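Chapter 4
Pricing and Scoping a Design Job

A quote is a promise about work that has not been done yet. Most disputes between a design studio and a client start with a quote that left something out, so this chapter deals with scope first and money second. By the end of it you should be able to read a brief, list what has to be delivered, and put a price on each item.

We will follow one job through the chapter. Bosman is a small firm that makes replacement hinges and latches. It asked a two-person studio, Vundix, for a printed product catalog and a set of matching trade show panels. The first request was a single paragraph and gave no page count.

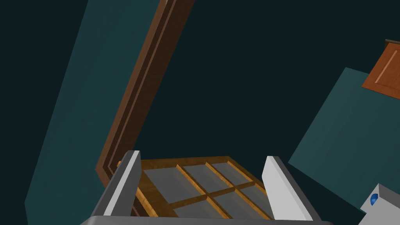
BRIRGATE, 25 November 2024

The paragraph above was followed by a letter from Bosman with the missing details. It asked for 600 printed copies, with an option to go to 800 if the unit price dropped enough. The letter said the text was "nearly final." When you see those words in a brief, ask for the file before you quote. Nearly final text can mean two late corrections or a complete rewrite, and the layout hours are very different.

We use cookies to remember your reading position. By continuing to use this site you accept our cookie policy. Accept | Settings

4.1 What belongs in the scope

A scope lists the items to be delivered, the number of revision rounds, the file formats and the date each part is due. It also says who supplies the text and the photographs. Vundix wrote that Bosman would supply both, and that image retouching would be billed by the hour. It allowed two rounds of changes - a third would cost extra.

Printing was kept on a separate line. The printer, Flistivard, quoted directly to the client, and Vundix charged only for preparing the files and checking the proof.
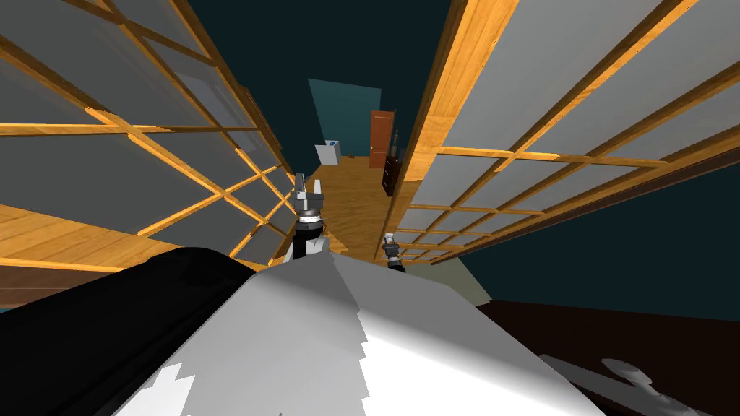
Figure 4.2 Gripper and forearm, rendered view.

4.2 Fixed price or hourly rate

A fixed price suits work with a clear end. An hourly rate suits work that may change as it goes along. Many studios use both in one quote. Vundix set a fixed price of $746 for the panels and an hourly rate for the catalog, with a deposit of $200 due before any work began.

Before you read on, write a scope for the panels in your own words. Keep it to one page. You will need it again in section 4.3, where the client asks for a change.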